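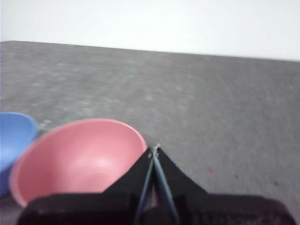

One parent wrote to us in May that she'd been put off every evening class in town by the forms, and could she please just turn up. Yes. You can just turn up. That's more or less how Flarnow works and always has.

About us

Flarnow is a small language school above the shoe repairs in Cukholm. Evening classes, Saturday mornings, a bit of one to one. Italian, Croatian, Portuguese, and English for people new to the area. No German at the moment - we're looking.

We started with one room and 7 learners, all doing beginners' Italian off photocopies. Now it's three rooms and 45 learners in a normal term. The photocopies are better. We still use the Tondetti readers for Italian, levels one to four, and the old Kadrić grammar for Croatian, which is out of print so please do bring your copy back at the end of term. We are down to very few.

How classes run

Ninety minutes with a tea break in the middle. Mostly talking. Some writing, not loads. Homework is set but we don't chase you for it, you're grown ups. Beginners groups are kept small, and if yours fills up we'll ring you before we start a second one.

First class is free. After that you pay by the term or by the evening, whichever suits. Term is cheaper. Cash or card, no cheques now, sorry.

Miss a week and your tutor will email the notes. Miss three and we'll probaly suggest you sit in on the group below for a bit, no shame in it, plenty do.

The library

More than 550 books on the landing, mostly novels and dictionaries, plus a shelf of childrens books which are honestly the best place to begin. Borrow what you like, write it in the red book. Donations welcome but no more encyclopedias please.

Exams

We don't run them. We can help you prepare and point you at a centre.

Finding us

Side door, not the shop door. Up the stairs, ring twice. Parking behind the chapel is free after six. The stairs are steep and there's no lift - if thats a problem tell us and we'll book the ground floor room at the chapel for your group instead. Done it before, works fine.

Autumn timetable goes up on the door first, then on here when we get a minute.

Page last updated Jul 26, 2020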